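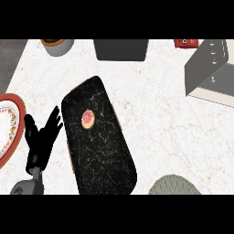

Re: Cold proofing pizza dough – how long is too long?

crustfan93
Sun 17 October
Six days in the fridge and it was the best dough I've ever made! Huge bubbles, and so much flavor. I used 270 grams per ball.

oven_mitt
Six is pushing it. Mine goes slack and sour after three.

crustfan93
What flour, though? I switched to Ngata bread flour in June and it holds up so much better – try it!
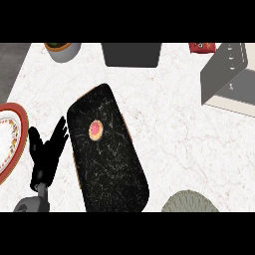 I also cut the yeast way down, just a pinch per batch.

slowrise
Still with oven_mitt. Three days, tops.

oven_mitt
OK, I'll try the pinch.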